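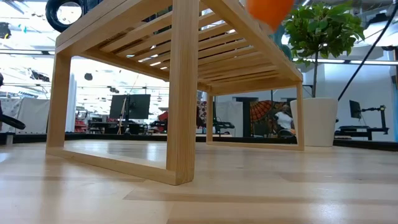

A bench for the plant corner

January 2, 2025

I had been looking for a slatted bench since November. This one is pale wood with square legs and a rail along the floor, so it doesn't rock. I paid 40 at the Saden market. The little tree in the white planter stays at the end of it. It gets enough light there and I can still sweep.

Next I want to sort out the baskets. I have seven and use maybe two. The woven one with the thin handle is my favorite, a sort of olive tan, and it goes well near the leafy plant in the dark pot.

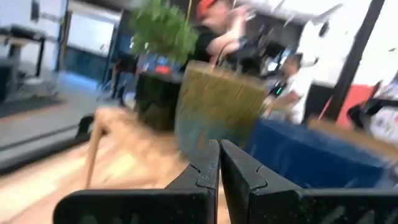
Still to do

Oil the bench. Find a tray for watering. Take the spare baskets to Vida before they close for inventory.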